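A day at the Drakberg upholstery works
2021-10-04

We sell chairs and sofas from several makers in our shop, and customers often ask me how a chair is made inside. I could answer from the catalog, but I wanted to see it for myself. So when Drakberg opened its factory in Midlow to retailers, I signed up on the first morning.

The works is a long brick building behind the railway yard. It is easy to miss, because the sign is small and faces the wrong road. I walked past it two times. Parking is at the back, and you must report to the gate first, where they give you safety shoes. Mine were one size too large, but this was my own mistake on the form.

The tour began in the timber store. The beech comes in already dried, and then it rests in the store until it is needed. Our guide showed us a board with a fine crack at one end. I would not have found it without help. Such boards are cut shorter and used for corner blocks, so not much is thrown away.

Next came the frame shop. The frame of the Urquijo armchair is joined with dowels and glue, and the corner blocks are also screwed. I sat on a bare frame, without springs or cover, and it did not make a sound. For me this was the best moment of the visit. We have the Urquijo in our window since March, and now I can tell people what is under the fabric.

The springs are still tied by hand on the more expensive models. On the cheaper ones they use a zigzag spring, fixed with clips. I asked if the difference can be felt after some years. The answer was yes, but mostly at the front edge of the seat, where people sit down heavily. I liked this answer because it was so direct.

In the cutting room they keep 281 fabrics on the shelves, and leather in a separate room with its own air. A hide is checked on both sides and the marks are circled with chalk before cutting. Lead time for leather is up to 3 months at present. I was sorry to hear it, as we have promised less to two of our customers, and I had to call them the next day.
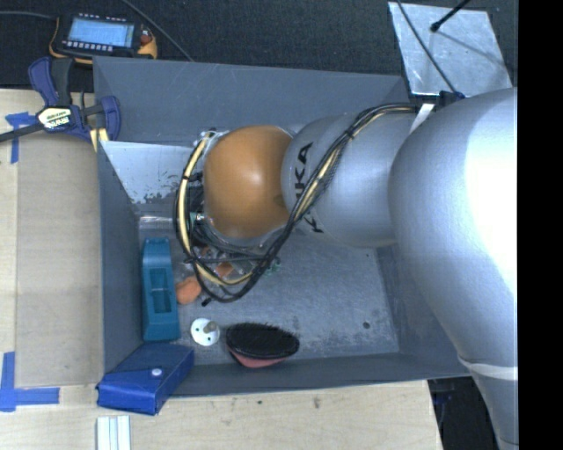

Lunch was soup and bread in the canteen, and after it we saw the showroom. The new Trulance dining chair stood there in oak and in black ash. The seat is a little narrow for my taste — I would ask for more width before I order many of them — but the back is very comfortable, and the finish is even in the places where cheap chairs are usually rough, such as under the arms. The trade price for a set of six is 2,358 with delivery to the shop.

I also asked about repairs. Drakberg takes back its own chairs for new covers, whatever their age, and the customer pays transport one way only. This is not written in the catalog, and I think it should be.

For other retailers who want to go: the next visits are for small groups, and you should book by telephone. Bring your own fabric sample if you have a question about matching, and leave enough time for the showroom. I had only twenty minutes there before my train, and I did not get to the sofas.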